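Sim-to-real forum > Manipulation > Methods and results

Tilted camera augmentation - does it do anything?

wuvstead_lab
Posted 7 Nov 2023

Quick one, writing between runs. We've been training the two-arm policy in Grindholm (sim only so far) and I wanted to know if rolling the camera hard during training helps when the real mount gets knocked. Same kitchen counter, same objects, only the view changes.

Setup: 2000 sim episodes, half with the camera level, half rolled by a random angle up to 50 degrees. Policy sees pixels plus joint angles. Task is pick up the small yellow ball by the wooden block with the right arm, left arm stays out of the way.

Tested on 820 fresh episodes, all tilted. Level-only training falls to bits, mostly reaches past the ball. Mixed training misses far less but is slower to close the fingers. Full table when I've cleaned it up, the logging script is a mess.

One of the tilted views, right gripper coming in to the ball:

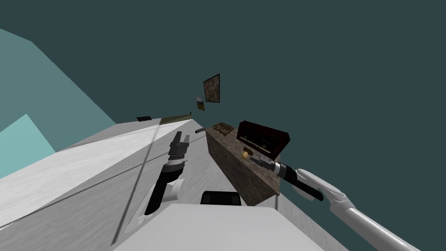 Reply 1
gmohamedi

Nice but what's the baseline? If you only test on tilted views then of course the level one loses. Need the level test set as well or it's not a result, it's a given.

Also are the wall pictures and the open red-brown case in every episode? If they never move the network can just read the roll off those. Pictures on a plain dark wall are a gift for that.

Godfrey Mohamedi

Reply 2
wuvstead_lab

Fair. Level test set is running now, will post. Yes the background is fixed, didn't think of that tbh. The block gets a new angle each time and the ball goes with it, rest stays put.

Reply 3
bredano_user

Don't agree it matters. Reading the roll off the background is fine, that's what you want it to do. Real kitchens have walls and pictures too. We did the same on Bredano last year and never shuffled the background, worked ok on the bench.

Reply 4
gmohamedi

Worked ok on YOUR bench with your walls. Move it to another room and then tell me.

Reply 5
carolinerw

Somewhere between you two. We ran this with Gilani arms, and what hurt wasnt the background, it was giving the policy joint angles. It leaned on those and half ignored the camera. Drop them for a run and see if the gap between level and mixed gets bigger. Ours did, a lot.

Another thing, the right fingers are nearly on the ball in your picture. That's the easy bit to get a good looking view of. Have you got any from the start of the reach? Tilt should bite hardest there I'd of thought.

Caroline Rweyemamu

Reply 6
wuvstead_lab

Good shout on the joint angles, queued it. Early-reach views I do have, will dig them out.

Level test set is back: level-only training wins there but not by much. Mixed loses a little. So there's a price but it's small. Missed grasps in the mixed runs, I went through 103 of them by hand and most were the fingers closing late, ball nudged along the counter. Very few went for the wrong spot.

Reply 7
bredano_user

Late closing = your gripper threshold, not the camera. Lower it and rerun before you blame teh tilt.

Reply 8
gmohamedi

Or it's less sure of depth when the view is rolled so it waits. Would look exactly the same in the logs. Plot finger gap against distance to ball, split by roll angle. If bredano is right the curves sit on top of each other.

Reply 9
wuvstead_lab

Ok doing the plot first, then threshold, then shuffled background. One change at a time or I'll lose track again.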